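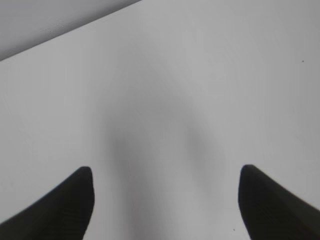
*Pinza negra ante una superficie clara.*

# Hustham, segunda temporada: preguntas frecuentes

Actualizado el lunes, 12 de noviembre de 2018. Recopilamos las dudas que más llegan al buzón y a los comentarios de los resúmenes. Las respuestas sobre episodios ya emitidos contienen spoilers. Si vas con retraso, salta al apartado "Dónde y cuándo verlo".

## El programa

**¿De qué va Hustham?**

Es un reality de convivencia. Un grupo de desconocidos lleva un hotel de playa fuera de temporada, con huéspedes reales, y cada semana los huéspedes y la audiencia deciden quién se marcha. El hotel se llama Hustham y de ahí sale el título. El premio es la gestión del bar de la terraza durante el verano siguiente, más una cantidad en metálico que depende de la recaudación.

**¿Cuántos concursantes hay esta temporada?**

Empezaron 17. Marisa entró más tarde como sustituta, pero la producción le asignó la plaza de Iván, que abandonó la primera noche, y por eso en la web oficial el total no cambia.

**¿Cuántos episodios tendrá?**

13, contando la final. La reunión de concursantes va aparte y no lleva número.

**¿Es necesario haber visto la primera temporada?**

No para seguir la mecánica. Sí ayuda para entender a Nerea y a Toño, los únicos que repiten. Su discusión en la cocina durante el estreno viene de la final anterior, cuando ella votó contra él después de haberle prometido lo contrario. En el episodio lo mencionan de pasada y mucha gente nos escribió sin saber de qué hablaban.

**¿Quién presenta?**

Orest Hutsuliak, igual que el año pasado. Presenta las galas y también hace la voz en off de los episodios, aunque en los dos primeros de la temporada inicial la voz era de otro locutor. En la versión que hay ahora en la plataforma se han vuelto a grabar.

## Dónde y cuándo verlo

**¿En qué plataforma está?**

En Rerneo. El episodio se publica el domingo por la noche y la gala de expulsión se emite en directo al día siguiente. La gala queda disponible después, pero sin el chat.

**¿Hay que pagar?**

Los episodios se ven con la suscripción normal. Las cámaras de las zonas comunes solo están en el plan superior. Este sitio no tiene relación con Rerneo y no podemos resolver problemas de cobros, de contraseñas ni de la aplicación del televisor. Para eso hay que escribir a su servicio de atención.

**¿Por qué mi episodio dura menos que el que comentáis?**

Hay una versión corta, pensada para el móvil, que quita casi todas las entrevistas individuales. Nuestros resúmenes se hacen siempre con la larga. Se cambia en el menú del episodio, en "versión completa". La aplicación recuerda la última elección, así que basta con hacerlo una vez.

**¿Se puede ver con subtítulos?**

Los episodios sí. Las galas se emiten sin subtítulos y se añaden más tarde, normalmente antes del fin de semana.

## Votaciones y expulsiones

**¿Cómo se decide quién se va?**

Los huéspedes rellenan una ficha al dejar la habitación. Los concursantes con peores notas quedan nominados y la audiencia vota desde la aplicación durante la gala. Se vota para salvar. Todavía hay quien lo hace al revés, y el texto del botón no ayuda.

**¿Por qué salieron dos personas en la gala de las maletas?**

Era una expulsión doble. Las normas de la temporada permiten 2 en total y la producción puede colocarlas cuando quiera, sin avisar a los concursantes. Queda una por usar.

**¿Qué es la llave de Saarinen?**

Saarinen es la suite de la última planta. El ganador de la prueba semanal recibe la llave, duerme allí hasta la siguiente y no puede ser nominado. Puede invitar a otra persona, pero el invitado no tiene inmunidad - esto se explicó mal en la primera gala y lo corrigieron después en redes. Cuando Nerea invitó a Gonzalo, él seguía siendo nominable, y de hecho lo nominaron.

**¿Y si hay empate en las fichas?**

Decide el voto del jefe de turno. Si el jefe de turno es uno de los empatados, van los dos a la gala.

**¿Fue legal la vuelta de Marisa?**

Según el reglamento publicado, un concursante puede ser reemplazado por otro de la lista de reservas mientras no se haya celebrado ninguna gala. Marisa estaba en esa lista y entró antes de la primera. Otra cosa es que ya conociera a Toño, algo que ella contó en la entrevista de entrada. El reglamento no lo prohíbe. A nosotros nos parece que debería.

## El grupo y las polémicas

**¿Qué es Pulla?**

Así se llaman a sí mismos los del turno de noche: Gonzalo, Bea, Lorena y, a ratos, Toño. El nombre viene de una pizarra de recepción donde se dejaban mensajes con mala intención. La pizarra la retiró la producción en el tercer episodio, pero el nombre se quedó. Ser de Pulla no da ninguna ventaja en las pruebas.

**¿Están juntos Bea y Gonzalo?**

En lo emitido hay un beso en la lavandería y una conversación bastante incómoda a la mañana siguiente. Ninguno de los dos ha dicho que sean pareja. No publicamos fotos ni rumores de fuera del programa, así que no hace falta que nos los enviéis.

**¿Por qué se fue Iván?**

Habló con el equipo y pidió marcharse. Solo se vio la despedida en el aparcamiento y no ha dado más explicaciones.

**¿Se ha grabado todo ya?**

La convivencia no, las galas son en directo. Lo que sí se grabó en julio son las presentaciones de cada concursante y las imágenes aéreas de la playa. De ahí que se vea gente bañándose en la cabecera y todo el mundo lleve abrigo en los episodios.

## Sobre este sitio

**¿Cuándo salen los resúmenes?**

El del episodio, la mañana siguiente. El de la gala tarda un poco más porque lo escribe otra persona.

**¿Puedo comentar sin registrarme?**

Sí, aunque el primer mensaje pasa por revisión. Se borran los insultos a concursantes y los spoilers en entradas de episodios anteriores. Criticar lo que hacen en pantalla está permitido, lo hacemos todas las semanas.

**He visto un error en un resumen, ¿dónde lo digo?**

En los comentarios de la propia entrada, con el minuto de la versión completa si lo tienes. Las correcciones se marcan al final del texto.

**¿Habrá tercera temporada?**

Rerneo no ha anunciado nada. El formulario de casting sigue abierto en su web, pero es el mismo de este año y no indica fecha.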